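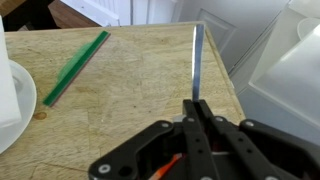 Two black fingertips closed on a narrow silvery strip, with a light wooden tabletop behind.

Workshop Tips: Getting Better Picks From Your Table Arm
April, by the Dedari workshop page

Most trouble with thin parts gets fixed in the software. These are the settings we change first on a bench arm running Pramau, and the same ideas carry over to other control programs.

Start with the closing speed. Narrow, flat pieces twist when the fingers come together fast. Set the last bit of travel to a slow close and leave the rest at normal speed. Ours is 14 percent of full speed, which adds roughly a second to each pick.

Turn force limiting on before you raise the grip force. If a piece slides, go up one step, run it again, and write the number down. Thin metal and thin plastic want different limits, so save a profile for each and name it after the material.

Shiny parts confuse the detector. A bright reflection along one side can be read as the edge of the part, and then the grasp point lands off center. Lower the exposure in the camera settings before you touch the detection threshold. If that doesn't help, have the program average 7 camera images and drop any outline that shows up in only one of them.

Wood grain gives false hits too. Board joints and knots are long or dark enough to pass for small parts. Save a background picture of the bare table and let Pramau subtract it. Take a new one whenever you move the lamp.

Plan the lift in two moves. Go straight up 6 centimeters first, then sideways. A long strip sticks out well past the fingers, and the planner only knows about the gripper unless you tell it otherwise. Add the held part to the collision model as a plain box, a little longer than the real thing. Remove the box again at release, or the next path will swing wide.

Bins and plates should go into the model as well. A bin wall can be entered as a flat slab. We leave the rims a bit thick.

Keep the logs for failed picks and delete the good ones at the end of the month. The Plunberg viewer opens them without converting. Montes needs them exported first, and its export drops the force readings unless you check the box under Channels.

Back up the profiles before any update.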